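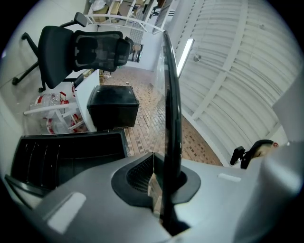
Day one with the Waltora hand-held gripper, desk end of the room.

Right, I promised a proper thread on the Waltora kit from Lurnska, so put the kettle on, because I do tend to go on a bit (sorry in advance!).

1/ We took the two-month trial, which is 15 sessions with support included. Buying outright is 2,359 and that was more than I could sign for without a good long play first.

2/ What I like most so far is the black finger. It's a thin curved fin, and after years of stubby metal jaws I find it lovely to work with -- you get a feel for it within minutes and then stop thinking about it.

3/ The grey body is bulkier than I'd hoped. If you have small hands like mine, ask Lurnska for the Pickering strap. It's extra, but my wrist thanked me. 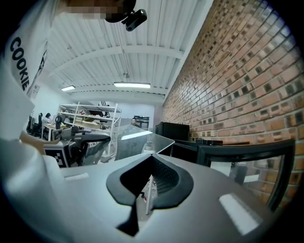 4/ Now the software, Eladura. Setting up was painless, naming your recordings less so. You get 100 characters and it won't let you use a full stop, so I've had to rethink my whole system of labels, and I was rather fond of it.

5/ Storage on the trial plan stops at 3,000 clips. Plenty for us, though a bigger team would want to ask about that before they start.

6/ Support has been kind and quick, even with my very long emails. We have the kit until June, so do send me your questions and I'll try them out on it -- grip strength and cleaning are already on my list.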